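# The Bus to Morard

My sister called at 2 in the morning to tell me she'd found Grandma's recipe, and I said what recipe, and she said THE recipe, and then she hung up because her phone was dying. So that's how my July started.

I should explain that our grandmother baked one thing. She made sweet rolls, small round ones, and she made them in a kitchen on Jabłońska Street that I remember mostly as a smell and a very loud radio. When we moved away I was seven, and my mother, who can't bake and doesn't care, told us the rolls went with the kitchen. I believed that for years. I thought it was like a lighthouse and its light — you couldn't pack it.

Anyway, my sister had found a card. It was inside a library book she'd never returned (she owed, she told me later and with some pride, 42 dollars on it). The card said flour, eggs, butter, milk, and then it said "Hitetti, as much as you like." That was the whole thing. No amounts, no oven temperature, just this one word neither of us had ever heard.

"It's a spice," my sister said.

"It's a brand," I said.

"It's a kind of sugar they don't make anymore and we're going to die without tasting it."

She gets like that.

We looked it up, obviously. There was a boat called Hitetti, and a band, and a man's blog about his knees. I asked my mother and she said, "Oh, that," and then her kettle went off and when she came back on the line she wanted to talk about her gutters. I asked again the next evening. She said it was something from Morard, that Grandma used to go up on the bus and come home in a good mood. Was it a store? She thought it might have been a store. She thought she might also be mixing it up with the dentist.

So we took the bus to Morard. It was the 119, and it took forever, winding up through every village that had ever had a bench. My sister brought a bag of Wondo chips and ate all of them before the first hill. She had the card in a plastic sleeve and kept taking it out to check that it still said what it said. I slept a little. I dreamed I was late for an exam in gutters.

Morard is one long street with a church at the top. We walked up it and we walked down it. There was a pharmacy, a place that fixed lawn mowers, and a bakery with a green door, and in we went, because where else do you ask?

The woman behind the counter was older than my mother and had flour on one side of her face. My sister slid the card across to her like we were in a spy movie. The woman read it. She turned it over, read the nothing on the back, and turned it over again. Then she started laughing so hard she had to hold on to the register.

"It isn't an ingredient," she said. "It's a card game."

You play it while the dough rises, she told us. Four people if you have them, two if you don't. Her own mother used to host a table in the back room, and women came up from the valley for it, and they played for buttons, and then for coins, and once (this was a scandal) for a bicycle. The dough would sit there rising the whole time, and if somebody was on a winning streak it rose a lot longer than any cookbook would let you. Hitetti, as much as you like.

My sister sat right down on a sack of something. "So she just over-proofed them," she said.

"She lost track of the time," said the woman. "It makes them very soft."

We stayed until the last bus. She taught us the game, which has far too many rules about jacks, and I lost 20 buttons that weren't mine. She wouldn't hear of us paying for the rolls. 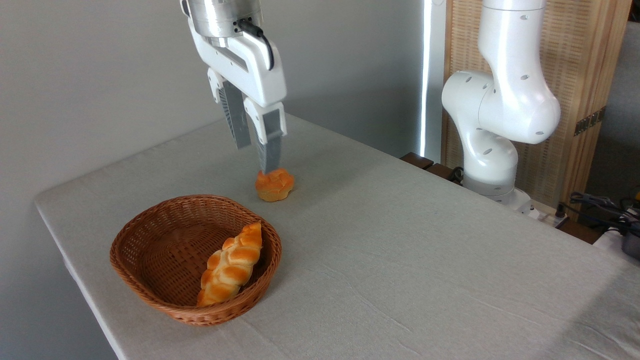 My mother told me over the phone that night that they were never as good as we remembered, and that half the time the middles fell in. She'd known it was a game, too. It had come back to her while she was up on the ladder. She just hadn't thought it was worth a phone call.

"Did she ever win?" I asked.

There was a long pause. I could hear her moving around the kitchen, opening a drawer and shutting it again.

"Where do you think I got the bicycle?" she said.

I called my sister right away, but it rang and rang — her phone was dead again, of course. I left a message telling her to bring cards on the weekend and nearly a whole jar of buttons, and to start the dough before I got there.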